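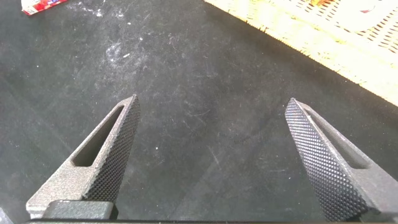
Fetik 野生動物取引広告データセット データカード

概要

Fetik は、野生動物およびその製品を扱うオンライン広告の文面を集め、保全活動の担当者が手作業でラベルを付けたテキストデータセットです。象牙、センザンコウの鱗、ウミガメの甲羅、生きた鳥類や爬虫類の売買を持ちかける文面を対象にしています。啓発キャンペーンの前後で広告の言い回しがどう変わるかを調べる目的で作成しました。取引量の推計には使えません。

版と更新

現行版の公開日は2月2日です。前の版からの変更点は次のとおりです。
・ラベル「骨董品と称するもの」を「年代の主張あり」に改名
・Werkholm 地区の重複広告を削除
・文字コードを UTF-8 に統一
・分割ファイルの乱数シードを固定
次の更新は7月の予定です。列の追加はありますが、既存の列名は変えません。

収録内容

広告文は全部で500件です。このうち296件に、品目と取引条件の両方のラベルが付いています。残りは品目ラベルのみです。ラベルの種類は8つあります。

ivory 象牙および象牙製と称する品
scale 鱗、鱗の粉末
shell 甲羅、甲羅細工
skin 皮革、毛皮
live_bird 生きた鳥類
live_reptile 生きた爬虫類
age_claim 年代の主張あり(ワシントン条約の適用前の品だとする記述など)
other 上記に当てはまらないもの

一つの広告に複数のラベルが付くことがあります。age_claim は単独では付きません。必ず品目のラベルと組になります。

ファイル構成

ads.csv 広告文と ID
labels.csv ID とラベルの対応表
split.csv 学習用と評価用の区分
guideline_ja.txt ラベル付けの手引き
CHANGES.txt 変更履歴 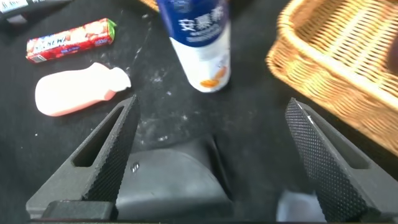 labels.csv は縦持ちの形式で、一行に一つのラベルが入ります。横持ちに直す場合は ID をキーにしてください。取引条件は term 列にあり、値が空のときは「条件の記載なし」ではなく「未判定」を意味します。記載がないと判定したものには none が入っています。集計の際に両者を混ぜると割合がずれます。

収集方法

広告文は、Illow と Cattaneo の二つの掲示板で、ログインせずに閲覧できるページから取得しました。検索語の一覧は手引きの末尾にあります。一つの投稿者から採った広告は20件を上限とし、超えた分は投稿の新しいものを残しました。画像は取得していません。

ラベル付けの手順

一件につき二名が別々に判定し、食い違ったものは三人目が決めました。判定は文面だけで行い、出品者の他の投稿は参照していません。隠語は手引きに載せたものだけを品目の根拠とし、それ以外は other に入れています。「牙」という語だけではイノシシなどの可能性が残るため、ivory にはしていません。

個人情報の扱い

電話番号、メールアドレス、口座情報、アカウント名は、収集時に記号へ置き換えました。町名より細かい地名も同様です。置き換え漏れを見つけた場合は、該当する広告の ID を添えて配布ページの連絡欄からお知らせください。本文の転記は不要です。

制約と注意

・広告に書かれた品目が本物かどうかは確認していません。ivory のラベルは「象牙として売られている」という意味です。
・二つの掲示板の利用者層には偏りがあり、国内市場全体を代表しません。
・合法な取引の広告も含まれます。登録票の番号が書かれていた広告では、番号を伏せたうえで term 列に permit と記しました。
・啓発キャンペーンの効果を論じる場合、掲示板側の規約変更の時期も併せて確認してください。Illow は収集期間の途中で禁止品目の表現を改めており、その後は婉曲な言い方の広告が増えています。
・個々の出品者の特定や通報を目的とした利用は認めていません。

利用条件

研究、教育、報道での利用は無償です。広告文をそのまま引用するときは三文以内とし、ID を併記してください。再配布は split.csv を含む一式で行ってください。ラベルを修正した派生版を公開する場合は、Fetik とは別の名称を付け、変更した箇所を CHANGES.txt に追記してください。

引用の表記

Fetik 野生動物取引広告データセット、現行版。利用した版が古い場合は、CHANGES.txt の先頭行にある版番号を併記してください。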